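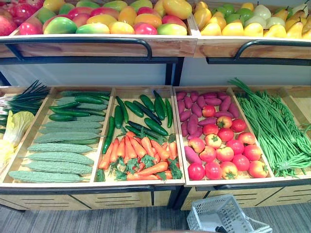

# Brandale Pretend Grocery: Restocking and Sorting Notes

This README covers the produce stand in the Brandale play shop: what goes where, how it gets put back, and the spreadsheet that keeps track of it all. If you were looking for a philosophy of play, there is one in the binder at the front desk. It is longer than this and has fewer pears in it.

## What's in the folder

- `produce.csv`, one row per piece, 205 rows
- `trays.csv`, which tray or bin each kind lives in
- `losses.txt`, a plain list, sadly not a short one
- `labels/`, printable cards for the tray fronts, in English and Latvian

The stand came from Floltulero as a bare unit. The fruit and vegetables were ordered separately and arrived in one enormous box with everything mixed together, which gave us our first sorting session whether we wanted one or not.

## Layout

The stand has two tiers. Fruit goes on top in the shallow trays, vegetables go below in the divided bins. Please keep it that way. Every few weeks somebody decides the colors would look better blended, and then a child sent off with a list reading "2 pears" comes back after a quarter of an hour with an eggplant and a grievance.

Mangoes have the long tray on the left. Pears go in the one to the right of it. The divider between the two is thin, and mangoes migrate. Move them back when you pass.

## Columns in produce.csv

- **id**: a letter and a number, penciled on the tray list. Do not write it on the fruit. We tried that on the lemons and they looked like evidence.
- **kind**: singular, lowercase. `mango`, `pear`, `apple`. Not `Mangoes!!`
- **color**: main color first, then the others after a slash. See below.
- **home**: matches a row in `trays.csv`
- **state**: `ok`, `chewed`, `dented`, `missing`

### About the color column

Most kinds are easy. Pears are `yellow` or `lime`, with a handful of `pale` ones that could be argued over and have been.

Mangoes are the problem. One mango can be red at one end and green at the other with orange in the middle, and two people filling in the same row will give you three answers. The rule we settled on is to go by whichever color covers the most skin, and put down the rest in any order. If you still can't decide, write `mixed` and get on with your day. There are currently a great many `mixed` mangoes.

## Restocking, end of session

1. Empty the shopping baskets onto the carpet. All of them, including the one in the reading tent.
2. Sort by kind before you put anything back. Tossing things straight into the trays feels faster and leaves you digging radishes out of the fruit.
3. Fill the lower bins first. Bending over a full top tier with an armful of cabbages is how we lost a Saturday volunteer's goodwill.
4. Pile the fruit so it rises toward the back. Pears go in tight or they roll.
5. Mark anything chewed and put it in the wash tub.
6. Stack the baskets by the register.

With two people this takes nearly 50 minutes after a full group. With children helping it takes longer, and the trays look better.

## Washing

Warm water, dish soap, soft cloth, air dry on towels. No dishwasher. The dishwasher was tried on a batch of apples at the Susau site and they came out with a matte finish and a faint air of reproach.

## Known issues

- `trays.csv` still lists a tray for grapes. We have no grapes. We have a row for grapes.
- Rows 88 to 91 are all the same onion.
- The Latvian label for zucchini is too long for the card holder. Liepiņa Print offered to do it in smaller type, and we have been meaning to answer since April.
- `state` has not been updated for anything in the bottom bins in a while. Treat every `ok` down there as a hopeful guess.

## Reuse

Copy the sheets, the labels and the layout for your own shop if they're useful. Change the ids first, or you'll inherit our onion.

Last updated: April

Search this project
Type to search files... Go

Related
- Susau Play Kitchen: Cups, Plates and the Spoon Question
- Brandale Pretend Bakery: Tray List
- Label Templates for Card Holders
- Washing Play Food in Bulk
- Floltulero Stand: Assembly Notes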